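A visit to the packing hall of Zotus in Jaltbridge

In January I had the chance to visit Zotus, a small company which fills and packs dips, soft cheese and spreads for shops in the region. I wanted to go for a long time, as I write sometimes for our food newsletter and I know the kitchens much better than the packing. The visit started at 9 in the morning and took until lunch. We were a small group, mostly people from shops and two students of packaging.

First we got coats, hair nets and covers for the shoes. Then we had to wash our hands twice, once at the entrance and once more behind the second door. I liked that our guide did it together with us and did not hurry.

The building is older than I expected. It was a furniture store before, and the ceiling is high, so it is quite cold inside. The filling room we could see only through a window. On the other side of the corridor is the packing hall, and there we were allowed to walk, always behind the yellow line on the floor.

Zotus packs for its own brand and for two others, Tilel and Barrios. Each one has its own tubs and lids, and this was for me the most interesting part. I always thought a lid is a lid. But the guide told us that most complaints from shops are about lids: they do not close well, the print is rubbed away, or the code can't be read at the cash desk. A full box of lids holds 336 pieces, and from every delivery they take 5 and check them by hand on a table before the rest may go to the line.

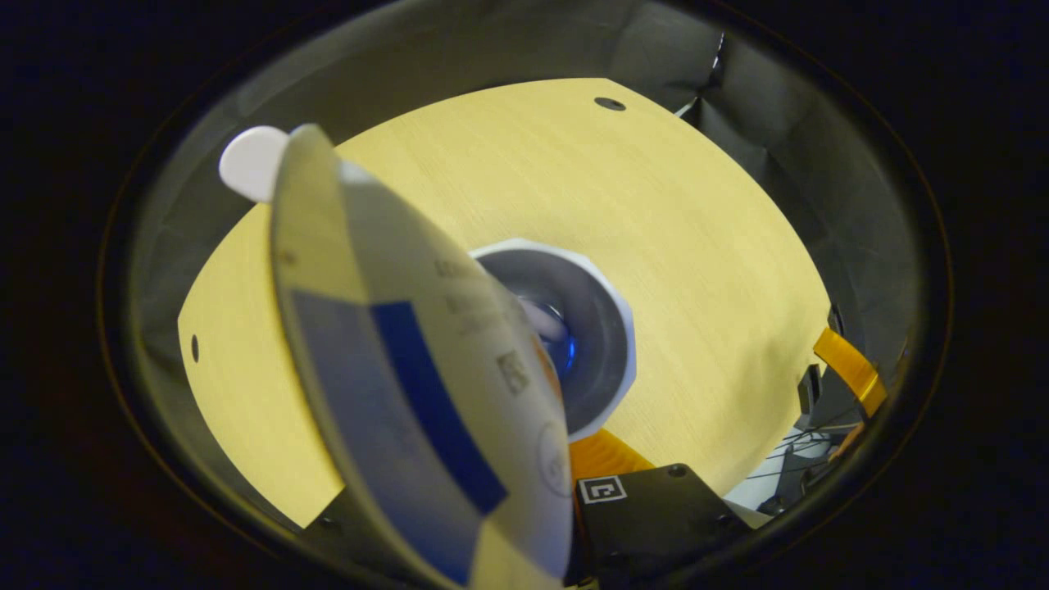
The check itself is simple. A lid is turned in the light to see if the edge is bent, then pressed on an empty tub and opened again. After this comes the print. The colors are compared with an approved sample, which hangs on the wall in a plastic sleeve, and the small code is read with a scanner. If one lid fails, they take more from the same box, and if a second one fails, the box goes back. I asked how often this happens and the answer was "in winter more often". The plastic becomes stiff when the truck stands outside for the night.

One of the students asked why the text on lids is so small. It seems every shop wants something different on it, and the round shape leaves little room when the brand colors are already there. Barrios has changed its design lately to have a larger white part for the text. Tilel doesn't want to change, their customers know the old one.

After the hall we went to the cold store, only for a few minutes. The shelves are numbered up to 429, and I would get lost there very fast. Then there was a tasting in the canteen. The herb spread was good, the one with pepper was too salty for me.

Some practical things if you want to go. Visits are possible in the winter months only, and you have to write to the office before. Bring warm socks. The bus from Jaltbridge station stops 200 meters from the gate - the stop has no roof, so take an umbrella too. Photos are allowed in the packing hall but not at the window of the filling room.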